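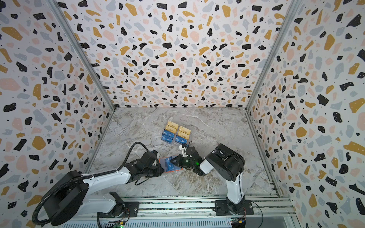 Pistby, Mo., 6. November

Warum bekommt man im Ferienhaus eine Karte statt eines Schlüssels? Weil Erwachsene Schlüssel gern in Seen werfen. Natürlich nie mit Absicht.

In der Karte steckt oft ein winziger Chip. Hältst du sie ans Schloss, sendet er eine Nummer, zum Beispiel 2047. Kennt das Schloss die Nummer, geht die Tür auf.
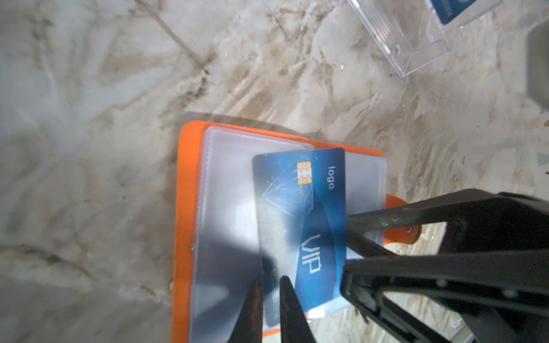 Kartenmäppchen in Orange, aufgeklappt.

Nach der Abreise gilt die Nummer nicht mehr. Wer die Karte als Andenken behält, hat dann ein sehr flaches Andenken.
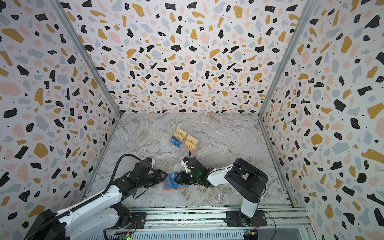

Eine Türkarte öffnet meistens nur eine Hütte. Legt man mehrere Karten auf einen Haufen wie hier auf den grauen Boden mit Marmormuster, muss man eben probieren - oder die Eltern schicken.
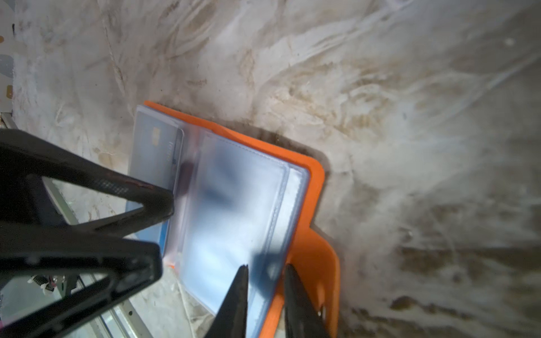
Hellblaue Bankkarte im Klarsichtfach. Öffnet keine Hütte.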